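# Hestberg publishes results of controller comparison for tabletop pushing
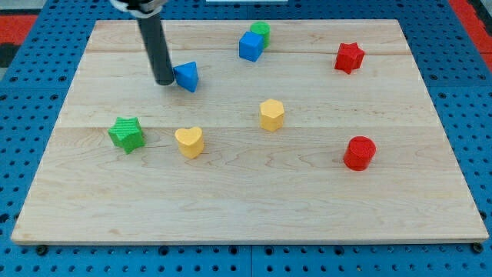

Hestberg has completed a comparison of two motion controllers for contact pushing, in which an arm moves small parts across a flat surface without grasping them. The trials were run in August at the company's laboratory in Grandport. Both controllers drove the same arm from the same set of written commands, such as moving one shape next to another or separating two that stood together. The tool was a plain cylindrical rod with a rounded tip, held at an angle to a maple board. The parts were eight short blocks in four colours, two of each colour. Stars and cylinders each appear twice, so a command has to be resolved by colour as well as by outline, and the red star and the green star cannot be treated as the same target.

The first controller, supplied by Vakulenko, follows a position path and corrects it after each camera update. The second, Bikbridge, was developed at Hestberg and limits the sideways force at the tip while the rod is in contact. Each was given 500 commands. A command was scored as complete if the named block came to rest within 14 mm of its target and no other block had been moved further than that distance. The time limit was 30 seconds per command.

Bikbridge failed to complete 186 fewer commands than the position controller. Most of the difference came from commands in which two blocks began in contact with each other. Under position control the rod tended to carry both blocks forward together. With the force limit in place, the rod stopped when resistance rose and approached again from another side. On commands involving a single block with clear space on all sides, the two controllers gave similar results and the position controller was faster.

"The cylinders were the hardest parts for both systems," said Francine Grewal, head of test engineering at Hestberg. "A round side gives the rod one line of contact, and a small error in the approach sends the block off at an angle. The force limit does not cure that. We would advise users who mainly push round parts to look at a different tool tip first."

Ľubica Skála, who wrote the scoring software, said the layout of the blocks was changed before every command and that both controllers received the same layouts in the same order. "Start positions have a large effect on the score," she said. "Results from two different sets of layouts should not be compared."

The tests did not cover stacked parts, parts of mixed weight or boards set at a slope. A second round using a flat-sided tip is planned on the same board.

The test report, the command list and the layout files can be requested from the Hestberg office in Grandport. Controller settings for both systems are given in the appendix to the report.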